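Course handout, Unit 4: Surface pattern in household textiles
Gradton College, Department of Design and Materials
Module leader: Forough Ahmadpour

## 4.1 Scope of the unit

This unit considers how pattern is perceived on cloth and other soft surfaces in the home. Students should already have read the notes on fibre types and should bring their sample books to the seminar. The unit carries 60 marks.

For our purposes a pattern has a repeat, a direction and a scale. Stripes and checks meet all three conditions and can be written down on squared paper. Mottled and marbled effects are harder to record. They may be printed from a very long repeat, dyed unevenly by intention, or produced by the mixing of fibres before spinning.

## 4.2 Regular and irregular surfaces

Where a regular material lies beside an irregular one, the eye tends to settle on the regular one first. Designers at the Prusov mill used this effect in their bedding ranges, setting a narrow stripe against a clouded ground. The ground was kept pale so that the stripe did not need strong colour — a saving in dye as well as a matter of taste.

Low contrast is typical of clouded grounds. Ivory, off-white and light tan sit close together in value, and the boundaries between them are soft. Students often draw these edges too firmly. A dry brush or the side of a pastel gives a better result than a pencil line.

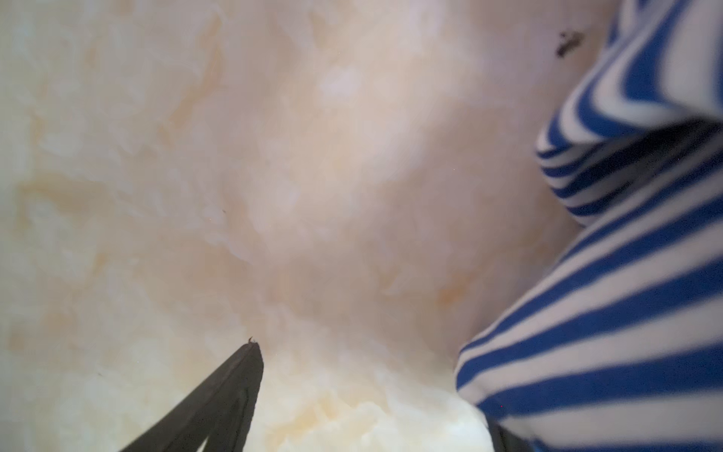

## 4.3 Recording a sample

1. Place the sample flat under daylight and note the ground colour.
2. List the secondary colours in order of area covered.
3. State whether a repeat can be found. If none is found within 315 mm, write "no repeat".
4. Describe the edges of the markings as hard, soft or mixed.
5. Note the handle of the cloth separately. Raised fibres catch the light and may be mistaken for a paler colour.

## 4.4 Assessment

Each student will submit a written comparison of two samples, one regular and one irregular, of no more than 800 words. Captions and the list of sources are not counted. Work should be handed in at the Scanlon Building office, with a cover sheet.

Questions about the sample books should be addressed to Eusebio Bedoya in Room 746.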